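Share 58 Comments 4

Vivmont opens Yazzie test floor to the public for one day, simulator demo included

17 Sep 2018 – Vivmont will open the doors of its Yazzie test floor for a full day of robot demonstrations, the company said today. Free entry. No sign-up for the morning, sign-up needed for the afternoon bench sessions. Doors at 9 a.m., last entry 3:30 p.m.

It is the second open day at the site. The first was in May and drew 1098 visitors, more than the parking lot could take, so this time there is a shuttle from the Lavar transit stop every 20 minutes. Please use it. The lot is for exhibitors and for visitors who need step-free access.

What's on show is handling work. Picking, holding, turning, putting down. Vivmont builds control software for two-finger grippers used on packing lines and in parts rooms, and the open day follows that software from the simulator on a desk to a real arm on a real bench. Visitors can start at either end, although staff suggest the simulator first.

"People come in expecting the big arm to be the main event, and then they stay at the screens for half an hour," the company's demo team said. "You get to put your eye right down where the fingers are. It's a different way of looking at a job."

The simulator stations are new since May. Eight desks, each with two screens and a plain game controller. Visitors move a simulated gripper through a set of short tasks and can switch between a room view, an overhead view and a close view down at the fingers. Everything they try is then scored on time and on how many bumps there were. High scores go up on the wall, low scores don't.

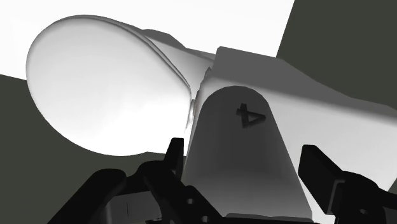

Simulated practice is where most of Vivmont's development hours go, and the open day shows it in its working state, plain surfaces and all. The company's scenes use flat, untextured backgrounds and simple shaded shapes, and the team sees no reason to dress them up for guests. In the close view the parts look huge. A white object with a rounded oval bowl and a tapering neck can fill half the screen, with the two black fingers coming up from below and a tab marked with a 4 standing up between you and the rest of the boxy part. First-time users tend to lose track of which way is up. The engraved number helps a little, once you work out that it's turned too. Staff will be at every desk to help, and there is a reset button, which gets used a lot.

From the desks it is a short walk to the benches. Four of them, each with one arm behind a clear screen. Demonstrations run on the hour and the half hour, 12 minutes each, with time for questions after. The program for the day:

9:30 – Opening and safety talk, main floor
10:00 – Bench demos begin, all four benches
11:00 – Banura walk-through, bench two
12:00 – Lunch, benches stopped, simulators stay open
1:00 – Hands-on bench sessions, sign-up only
3:00 – Open questions with the engineers
4:00 – Close

Banura is the name of Vivmont's planning tool, and the 11 o'clock walk-through is the first time it will be shown outside the company. Banura takes a task tried out in simulation and prepares it for a physical arm. It flags the moves that looked fine on the screen but need a person to check them first – tight approaches, odd angles, a finger passing too near a rim. The team will run a task live, including the checking, and that part is slow. Bring patience or a coffee.

"We could of shown a video and been done in two minutes," the team said. "We'd like people to see how long the checking takes. That's the job."

The morning is open to all ages. Children under 12 need an adult with them on the bench side, not at the desks. Afternoon bench sessions are for visitors 16 and over, closed shoes required, long hair tied back. Visitors in those sessions will guide an arm by hand through a pick and then watch it repeat the move. There are 80 places in total. When they're gone they're gone, but a waiting list will be kept at the front desk from noon.

Schools can book a group visit for the morning. Groups should arrive together and give there numbers ahead of time so the right number of desks can be held. Teachers get a printed task sheet to take home, the same tasks as on the simulators but on paper. A longer version for older students is in the works.

Also on the day: a table for job seekers, with open roles in software, testing and bench support. No appointment. Résumés welcome, talking is fine too.

Food is sandwiches and soup from the site canteen, cash or card. Water is free. No food or drinks past the yellow line on the bench side, please.

Press access is from 8:30 a.m., half an hour ahead of the public. Cameras are welcome on the main floor and at the simulator desks. Tripods OK before 9, handheld only afterward. Interviews with the demo team can be set up between 12:15 and 12:45 while the benches are stopped. Reporters who want to try the simulator themselves should ask at check-in and will be given a desk for 15 minutes.

About Vivmont
Vivmont makes control and planning software for robotic grippers. The company runs its test floor at the Yazzie site, a short shuttle ride from Lavar.

Press check-in: front desk, Yazzie site, main entrance
Afternoon sign-up: through the Vivmont visitor page or by phone, weekdays 9 to 5

58 shares | 4 comments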